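Chapter 4
Grasping Soft Things

I almost didn't go to the open day at Kadlec. It was September, the first draft of this chapter was late, and the bus to Plekville takes forever. But Oksana Kobzar had been after me for months to come and see what her group was up to, and she'd promised lunch (there was lunch, and it was good), so off I went with a notebook and a very full thermos.

If you've worked through Chapter 3, you already know how to close two fingers on a box. You know where the contact points go, you can draw the friction cones, and you can tell me whether the box will slip. I was pretty pleased with that chapter! Then Oksana put one of the hand-held grippers in my hands, pointed at a sleeve, and told me to pick it up by the cuff.

Well. I squeezed, I lifted, and I came up with a pinch of rug. I tried again and got the cuff plus more rug. A boy of maybe ten was waiting his turn behind me and he was very polite about it. 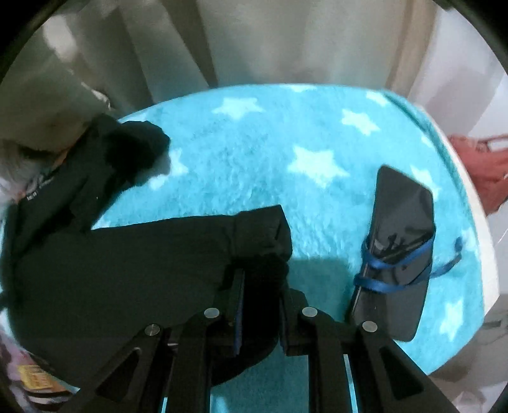

My trouble was that I kept looking for an edge. A box has edges, and they stay where they are while you make up your mind. Cloth gives way the moment a fingertip touches it, and it can slide, fold over, or bunch up in front of the jaw like a tiny snowplow pile. Put it on something shaggy and you've got a second soft thing under the first one, pushing back in its own way. None of my nice friction cones from Chapter 3 had anything to say about that.

Urho Salminen was running the demonstration that morning, and he had everybody try the same thing 20 times in a row. By try 8 I had quit aiming for the end of the cuff and started coming in from the side, jaws wide open, pads low. That was much better. I couldn't have told you why, and Urho wouldn't tell me either! He just wrote my tries down on his sheet and called the next person over. I did get an explanation out of him over the soup, and it makes up most of Section 4.2.

After lunch we moved on to hard, flat things, and I figured I'd be back on home ground. Nope. A phone lying on its back is a box, sure, but it's a very thin box, and the jaws have to get down beside it before they can do any good. On a bare table the fingertips hit the wood first. On a rug they can sink in a little, which helps, except that now you can't see how deep they've gone. Zuzana Ďurica (she wrote the exercises for this chapter, so send her your complaints) got it nearly every time by tilting her wrist. We'll work out the angle in Section 4.3, and you'll want your protractor.

Before you read on, try this at home. Lay a sweatshirt on a rug or a bed, hold your thumb and one finger stiff like a pair of tongs, and pick it up by one cuff. No curling your fingers! Do it five times and jot down what the cloth did each time, then keep the page handy, as Exercise 4.1 starts from your notes.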